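## Unit 2: Teaching by hand and teaching by remote control

Notes for the lab course, prepared by Trí Phùng. Please read them before you come to the hall.

In this unit we show the robot a task and it learns from our showing. One complete showing, from start pose to end pose, is called a demonstration. There are two ways to give it.

**Teaching by hand.** You hold the arm near the wrist and move it through the task. You feel the weight of the arm and you notice at once when a joint comes near its limit. The weak point is that your own hands may enter the view of the wrist camera, and then the robot learns from pictures it will never see when it works alone.

**Teaching by remote control.** You stand away from the arm and move a small leader arm - the robot follows. The pictures stay clean, but you lose the feeling of contact. Most beginners press too hard on the table in the first hour.

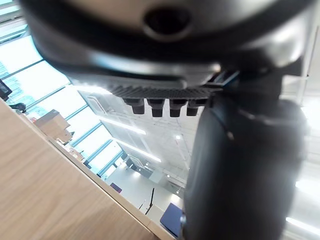 For both ways the same rules are valid:

- Begin every demonstration from the start pose.
- Move slowly, but do not stop in the middle to think. A pause is also recorded, and the robot will learn the pause.
- If you drop the object, finish the recording and mark it as failed. Do not delete it.
- Change the position of the object a little between demonstrations.

The Pacheco set, which we use for the homework, has 1381 demonstrations. Of these, 476 were taught by hand and the others by remote control. Derek Haworth recorded the larger part in Dindport, so his style of moving is strong in the data - he likes to come to the object from the left side.

**Homework.** Choose 2 demonstrations of the same task, one of each kind. Draw the speed of the wrist over time for both and write half a page about the differences. Bring it on paper to the next lab.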